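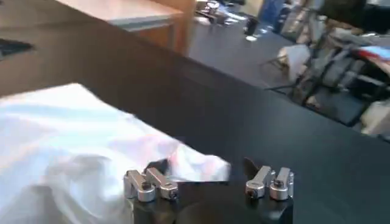
White cloth, crumpled on a work surface.

Phyllis Bloxham has heard the word "sustainable" so often that she has stopped writing it down. She spent most of her working life buying shirts for hotels and restaurants, and she now advises small firms on uniforms. When I asked what she made of Veltus, the label that says its white work shirt will last 30 years, she laughed before I had finished.

"Thirty years of what?" she said. "Hanging in a closet? I believe that. I have a tablecloth older than that."

Veltus sells the shirt with a promise of 900 washes, a figure that comes from tests done by Prakura, a lab the label pays. Bloxham has read the report. The shirts were washed plain, she says, with no sweat, no gravy and no deodorant, and they were never worn between washes.

"A collar goes because a neck rubs on it. Take away the neck and you have a very good collar." 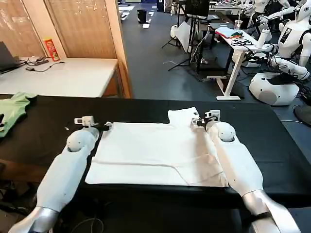
She is no kinder to the repair plan. Customers who join can mail a shirt back and get it mended, and Veltus likes to talk about its 3,000 members. I asked the company how many shirts had been sent in. Jad Farah, who runs the plan, gave me the number without any fuss: 411.

"I think that's decent for a first year," Farah told me. "People have to learn the habit again. My grandmother turned collars. I had to be shown how."

I put it to him that a low number might mean people simply throw the shirts out as before. He granted that it might. "We don't see the ones that don't come back. I'd be lying if I said we did."

Bloxham liked that answer better than anything on the label's website, though it didn't move her much. She wants to know what happens after April, when the free mending ends and members pay for postage both ways. At Oprea, a hotel group she used to buy for, a similar offer died within months of the fee coming in.

"A new shirt is cheap and the post office is across town," she said. "That's the whole problem, and no fabric fixes it."

Would she buy one herself? She thought about it - longer than I expected - and said she might, if the buttons were sewn on properly. She hadn't checked.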